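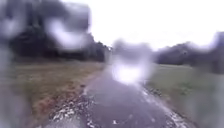 The Rullumlow path fault was a navigation failure in the Llanos, a small delivery robot run in Goston by the Livov company. Happened in January, on a paved path between grass verges and trees. Water drops on the front lens blurred the far end of the path; robot read the glare as a solid object and braked hard. Stopped 7 times in one run.

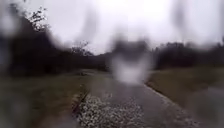

Engineer Gudrun Bauerfeind also found that pale granules on the pavement had been logged as a curb. No injuries. Fix was a lens wiper plus a speed cap in rain, tested over more than 20 runs. Temitope Yusuf later questoned the wiper, two of wich jammed.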